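How to wash and rehang full-length curtains without wrecking them

Posted Sep 29, 2021 by Kusum Srivastava

I put off washing our curtains for far too long. They'd been up since we moved to Pranilcombe and I'd convinced myself that a quick go with the hoover every so often was plenty. Then I took one down to fix a hook, gave it a shake in the garden and had a sneezing fit that lasted most of the morning. So now I do them every May, and I've got it down to something I almost enjoy (almost!).

Before you start, look for the care label. It's normally tucked into the side hem near the bottom. If it says dry clean only, please believe it. I once washed a pair of lined ones that said exactly that, and the lining came out a good bit shorter than the front. They looked like badly fitting trousers.

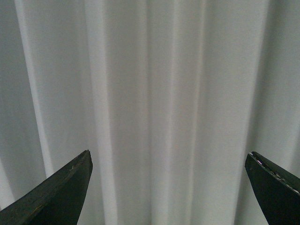 Measure the drop while the curtains are still up, from the bottom of the track to the hem, and write it on a bit of paper. You'll want it later when you're wondering whether they've shrunk or you're just imagining things.

Taking them down

Get someone to hold the weight while you unhook from the middle outwards. If you're on your own, drape the bottom half over your shoulder and go slowly. Don't yank. The little gliders on a plastic track snap very easily and you can never find the same ones again - ours are an old Inetti track and I've had to buy spares online more than once.

Take out every single hook and put them in a jar. I have 17 on each side and I know this because I once left one in, and it went through the washing machine door seal. That was an expensive wash.

Next, undo the cords in the heading tape and pull the tape flat. Tie a knot in the loose ends first so they can't disappear inside. Mark the top back corner of each curtain L or R with a washable pen, especially if your window is a bit wonky like mine and the two sides were hemmed differently.

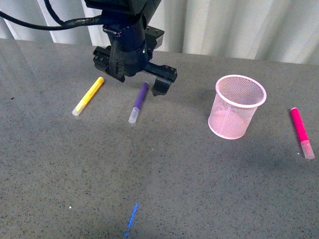

Washing

Shake them outside. Then soak them in the bath in cool water for an hour, with no soap at all, and prepare to be disgusted. Let that water out and do it again if it's really grim.

After that, one curtain at a time in the machine, on the coolest gentle wash with the lowest spin. I use half the liquid I'd use for clothes and no softener, which leaves mine feeling a bit greasy. If the curtain fills the drum right up, take it to the launderette and use a big machine. Ours is Abreu on the high street and they don't mind you bringing your own liquid. 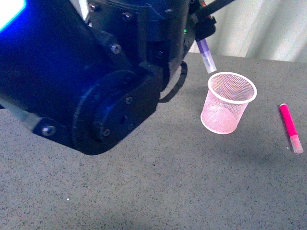 Drying and rehanging

Don't tumble dry. Hang them over two lines, side by side, so the air can get through the middle. When they're just damp, iron the back on a low heat, working down the length, and then put them straight back up. The last bit of damp helps the creases drop out.

Pull the cords back to the width you need and tie a bow so you can undo it next year. Hooks in, then hang from the outside edge towards the middle.

Once they're up, open them fully, run your hands down each pleat and tie the whole lot loosely with strips of old sheet, top, middle and bottom. Leave them for 3 days if you can bear it. The folds stay put much better afterwards.

If they have come up short, let the hem down before you do anything drastic. Mine had a good deep one and I'd never noticed.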